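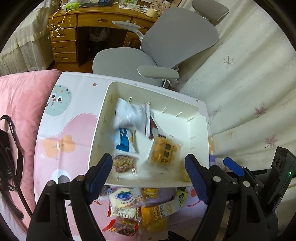 Pacotes de snacks numa caixa de plástico.

Início | Palestras | Textos | Agenda | Contacto

O vale e o aviso colado na porta
Notas para a minha fala sobre a barragem de Drakach

Última atualização: 5 de dezembro de 2025

Abertura (não ler, contar)

Boa noite a todos, obrigada por terem vindo com este frio. Começar pelo papel. Tenho uma cópia comigo, levantar e mostrar, depois deixar circular pela primeira fila. É uma folha A4, dobrada em quatro, com um carimbo no fundo. Foi colada na porta de uma casa em Flemavura e dava 23 dias à família para sair. Vinte e três dias para desfazer uma casa onde tinham nascido três gerações! Ler em voz alta só a segunda frase, a do "abandono voluntário do imóvel", e esperar um bocadinho. As pessoas costumam rir-se de nervoso nesta altura e eu deixo.

Depois dizer quem sou: passei boa parte dos últimos anos a acompanhar processos de expropriação, primeiro a traduzir audiências, depois a escrever sobre elas. Não sou jurista. Quando a coisa ficar técnica vou buscar a Siiri Leinonen, que representou as famílias e me autorizou a contar isto (e que me corrigiu as notas a vermelho, como de costume).

Diapositivo do mapa

Onde fica o vale de Drakach: apontar o rio, a estrada velha, a aldeia. Flemavura está na margem baixa, portanto é a primeira a ficar debaixo de água quando a albufeira encher até à cota prevista. Não me perder aqui com a geologia, da última vez gastei cinco minutos na história da pedreira e depois tive de correr no fim.

Os números do processo, devagar: 301 casas na zona a inundar, 1.011 pessoas recenseadas. Repetir o segundo. O recenseamento foi feito pela Cokia, a empresa que tem a concessão da barragem, e já volto a isto, porque o problema começa mesmo aí. Quem estava a trabalhar fora na semana do inquérito não entrou. Os filhos emigrados que mandam dinheiro e voltam no verão, não entraram. Uma senhora que estava internada também não, e quando regressou a casa a porta tinha um número pintado e ela não tinha número nenhum.

Quem é dono do quê

Parte mais seca, tentar não a ler. Em Flemavura quase ninguém tem escritura. As terras passaram de pais para filhos de boca, com testemunhas, às vezes com um caderno guardado numa gaveta. Durante décadas isso bastou a toda a gente, incluindo ao Estado, que cobrava o imposto todos os anos com muita pontualidade. Mostrar o recibo. Quando chegou a concessão, o mesmo Estado disse que sem registo não havia propriedade, só "ocupação tolerada". Quem ocupa com tolerância recebe ajuda de mudança. Quem é proprietário recebe indemnização. A diferença entre as duas coisas é a diferença entre comprar outra casa e alugar um quarto na cidade por uns meses.

Se alguém perguntar já aqui pelos recibos do imposto: sim, foram apresentados. O tribunal de primeira instância disse que provavam o pagamento, mais nada. Eu estava na sala e lembro-me de um homem mais velho pedir ao vizinho que lhe repetisse a frase, porque achava que tinha ouvido mal.

As audiências

Foram 4 no total, e a primeira durou menos do que esta minha introdução — dizer isto a sorrir, mas é verdade. A Siiri pediu adiamento porque os anexos do estudo de impacto só lhe tinham chegado na véspera. Recusado. Na segunda discutiu-se a língua: os avisos vinham na língua oficial, que muitos dos mais velhos falam mas não leem. A terceira foi a do relatório Laitinen, e aqui preciso de abrandar.

O gabinete Laitinen foi contratado para avaliar o sítio do realojamento. O relatório dizia que havia água, escola e acesso por estrada. Fui lá. A estrada existe. A escola existe também, é um edifício com as paredes levantadas e sem telhado. Água havia num depósito, trazida por camião. Passar as minhas fotografias do depósito, sem comentários, e seguir. O autor do relatório reconheceu em tribunal que tinha trabalhado a partir das plantas do projeto, sem visita ao local, e eu acho que o disse com alguma vergonha. Não o quero pintar como vilão, ele respondeu a tudo o que lhe perguntaram, coisa que a Cokia não fez.

Na quarta, o juiz suspendeu os despejos até haver novo recenseamento. Cuidado com esta palavra, suspendeu. Houve festa na aldeia e eu também dancei, confesso, mas uma suspensão é uma pausa. A obra a montante continua. Quem lá vive ouve as máquinas de manhã.

O que a suspensão mudou (e o que não mudou)

Contar a história da padaria. Reabriu! O forno esteve apagado durante meses porque ninguém fiava nem comprava farinha para uma terra que ia acabar, e agora há pão outra vez. Ao mesmo tempo, as famílias que assinaram a saída antes da decisão ficaram de fora dela. Assinaram com medo de perder até a ajuda de mudança, e hoje veem os vizinhos que ficaram a negociar em melhores condições. Há irmãos que deixaram de se falar por causa disto. Para mim é a parte mais difícil de contar e a que mais me perguntam depois, à saída, em voz baixa.

Ler aqui o parágrafo da carta da Siiri, o que começa por "O direito a ser ouvido". Só esse. A carta inteira é ótima mas é longa.

Perguntas que costumam aparecer

Sou contra as barragens? Não, e digo-o logo. O vale precisa de eletricidade e há gente em Flemavura que quer a obra, desde que lhe paguem a casa pelo que ela vale. Se alguém vier da parte da Cokia (já aconteceu), dar-lhe o microfone e o tempo que quiser.

O que podemos fazer daqui? Explicar o novo recenseamento: qualquer pessoa com família no vale pode declarar ausentes, por escrito, com duas testemunhas. O formulário está na mesa à entrada, nas duas línguas. Se houver alguém na sala com parentes lá, por favor que fale comigo antes de ir embora, mesmo que ache que o caso já está perdido.

Quando é a próxima decisão? O prazo para as partes acaba ainda em dezembro. Data da sentença não há, e prefiro não adivinhar.

Notas para mim

Beber água antes das audiências, fico sempre rouca nessa parte. Dizer "realojamento" e não "transferência", que é a palavra da concessionária. Recolher o aviso no fim, é a única cópia com o carimbo legível. Se faltar tempo, cortar a padaria — não, cortar antes a segunda audiência.

Contacto | © Todos os direitos reservados | Voltar ao topo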